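Bench tips for a small gripper arm: sorting cubes by color

Notes from the Masilela build, workshop bench 2. Revised July 25, 2021.

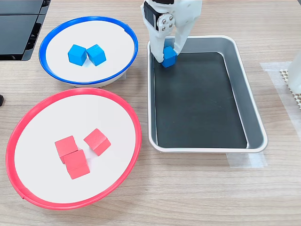 Source containers

Use one round dish per color, with a rim to match: blue cubes in the blue-rimmed dish, red in the red. A shallow dish is easier to pick from than a deep one. Leave space between cubes where possible -- two blocks that touch are hard to grip singly.

Target tray

A metal tray with sloping sides throws reflections. Line the base in black and set exposure on the liner, not the rim. Keep the release point 30 mm clear of the corners.

Fingers

Check the screws on the servo horn after every 5 runs. Close on the cube until it holds, then stop; extra travel only heats the servo. Matte wooden cubes slip less than painted gloss ones.

Table

Mark the position of each dish on the bench with tape before teaching any points. If a dish is moved, reteach its approach height first, then the pick.

Log

Write down the closing value that works. Ours is 317 in the Brisau controller. Corrections go to Anathi Mtshali.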